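Flelthorpe: a record of animals in military research

Flelthorpe is a collection of published and released records about the use of animals in defence research, from wartime pigeon lofts to blast studies.

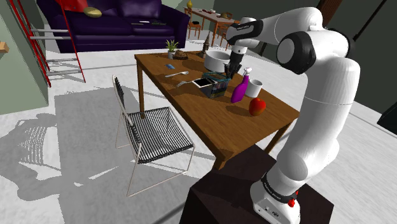 We started Flelthorpe in April because the records we wanted were all out there, but scattered across reading rooms, old journals and scanned letters in every condition you can imagine. Now they sit in a single table, with one row for each study, and you can search the lot in a few seconds (we still get a small thrill from that!). Every row stands for one study and nothing bigger, so if a report covers two experiments it gets two rows. Lumping experiments from the same report together was the biggest mistake in our first version.

What is in it

The main file is studies.csv. Each row gives the country, the decade, the kind of animal, the purpose of the work, the place it was done if that is known, and where we found the record. There is a second file, sources.csv, which lists every document we read, including the ones that gave us nothing. Please don't skip that one. Knowing that a file was opened and had no animal work in it is very handy if you are planning your own search.

The column called purpose has 11 possible values. They cover things like wound treatment, diving and pressure, altitude, load carrying, message carrying, detection and chemical exposure. We went back and forth over message carrying for weeks, as many people wouldn't call it research at all. In the end we kept it in, but only where somebody was testing a method and writing down results. A pigeon simply doing its job is out. A pigeon being timed over different routes is in.

Where the records come from

Three sets make up most of the table:

Flukholm: naval and diving papers, mostly typed, mostly in good order. The pressure work is especially well covered.
Clerier: army veterinary reports, with lots on horses, mules and dogs. Handwriting varies from lovely to dreadful.
Moldovan: a private set of cuttings, pamphlets and parliamentary questions, named after the family who kept it. It is strong on public argument and thin on method.

If a study turns up in more than one set, we keep one row and list all the sources in the last column, split by semicolons.

How the rows were made

Two readers went through each document separately and filled in the same form. Where they disagreed, they sat down together with the original and talked it through. If they still couldn't agree, the row is marked unsure = yes. We have left these rows in, and we'd love to hear from anyone who can settle one.

Numbers of animals are copied exactly as the source gives them. When a report says "several" or "a small group", the number column is blank and the words go in number_text. Please don't turn those words into figures and add them up. A total made that way will look solid and mean very little.

Gaps you should know about

The table is not a count of all the animals used by anybody. It is a list of what we could read. Some 50 boxes in the Clerier set are still closed to readers, and the later decades are much thinner than the early ones. A low number of rows for a country tells you about its archives more than its laboratories. Rats and mice are certainly under-recorded, as older reports often mention them only in passing.

Some of the source material is upsetting. We haven't copied long passages into the table, but the notes column is plain about what was done, so do take care if you plan to use it in a classroom.

Using it

Both files are plain text, saved as UTF-8, and will open in any spreadsheet. Watch out for the decade column, which some programs like to turn into dates. Import it as text and all will be well.

You are free to use, share and change the data as long as you name Flelthorpe and say which version you used. The scans themselves are not ours to give away, so you will need to ask the holders for those.

Corrections

Yes please! Open an issue with the row number, what you think is wrong, and where you saw it. A page reference is wonderful, a blurry phone snap of the page is fine too. Version 2 has far better mule coverage than the first, almost entirely thanks to readers who wrote in.

Still to do: the altitude studies need a second reading, and the place names in the Flukholm rows are waiting for modern spellings.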